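# Pose jumps and dropped gripper width on one desk only (Birgate 2, hand-held)

**Berkay Kurtuluş**

I am recording hand-held demonstrations for a pick and place policy and running them through the Birgate pipeline (visual-inertial SLAM, then gripper width from the finger markers). On the benches in our Winville lab it rejects very little. On an office desk beside a window it rejects most of what I record. Out of 77 episodes from that desk, six survived.

The log is nearly always the same:

```
[slam] frame 1001: inliers 14 < min 30
[slam] LOST, attempting relocalization
[slam] relocalized, map 0, dt 0.41 s
[check] translation step 0.38 m > limit 0.05 m
[check] episode rejected
```

The mapping pass is a slow sweep of the desk, some 3,000 frames. It completes without warnings. The episodes are then localized against that map.
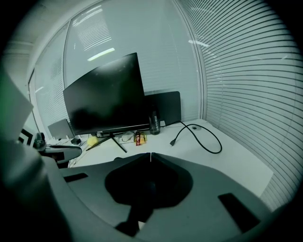

Tracking is lost when the gripper swings up from the desktop toward the window, and comes back with an offset once the desktop fills the view again. The offset is mostly sideways, parallel to the glass. I had expected plenty of features here. The monitor, the bottle and the cables have good edges, and the blinds are closed, so there is no view outside to confuse it. Exposure is on auto. IMU calibration was redone on Friday and the residuals are normal.

The second fault may be unrelated. Gripper width is missing for long stretches, and the interpolation step fills them with a constant value. One of these constants reached a replay on the arm at Zamudio. The fingers stayed open through the grasp and then closed at full speed in the wrong place. Nothing was damaged, but I have stopped replays until this is understood.
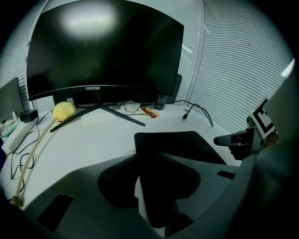
Width detection runs on the same video as SLAM and needs the tag on each finger in every frame. I printed new tags in May and the ID check passes on the bench. At the desk it reports one tag or none. The marker on the right finger sits tilted and part of it is missing from view, which I had put down to the wide lens. Is that enough to lose the detection? And is it connected to the pose jumps?

---

**Vilém Vondráček**

Two separate faults. I would deal with the width first, as it is the one that can move hardware.

*Width.* Yes, it is enough. A square tag needs all four corners and the quiet zone around them. If one corner is outside the image the detector returns nothing, and changing thresholds will not help. Check whether the tag mount has rotated on the finger. Then open and close the fingers through the full range and confirm that both tags stay whole at both ends. A bench ID check done at one opening does not test this.

Also change the interpolation. The default holds the last value over a gap of any length. Set:

```
width:
 max_gap_frames: 6
 on_gap: reject
```

Any replay from before this change should be treated as unsafe, including those that looked correct.

*Pose.* Closed blinds are close to the worst background you can have. Each slat looks like the next one, and along its length a slat has no distinct points at all. Motion parallel to the slats is poorly constrained, which agrees with your sideways offset. The second problem is the ceiling light. It shows as a pale patch on the dark monitor and again on the window glass in your first picture. Reflections move with the camera, and the map has stored them as fixed points.

What I would do:

1. Mask the screen and the glass in the mapping pass, or cover the screen with matte paper.
2. Tape some irregular printed texture over part of the blinds and on the bare desktop. Do not use a repeating pattern.
3. Lock the exposure.
4. Remap after any change. The old map is no use.

Leave `min inliers` at 30. Lowering it makes the log quiet and leaves the error in the data.

---

**oldale_user**

Same thing here with a glossy screen. I turned the ceiling lights off and used a floor lamp. Rejections went down a lot. Didn't touch the blinds. Maybe try a restart of the tracker between episodes too, not sure that did anything.

---

**Berkay Kurtuluş**

The right tag mount had turned on its screw. Squared up and tightened, both tags now detect through the full range. `on_gap: reject` is set and the earlier replays are deleted.

For the pose, I taped newspaper over the lower part of the blinds, covered the screen and remapped with locked exposure. The first new batch has no translation steps over the limit. With the paper off the screen but still on the blinds, the jumps return – smaller, but over the limit. I will leave both covered and mark this as solved.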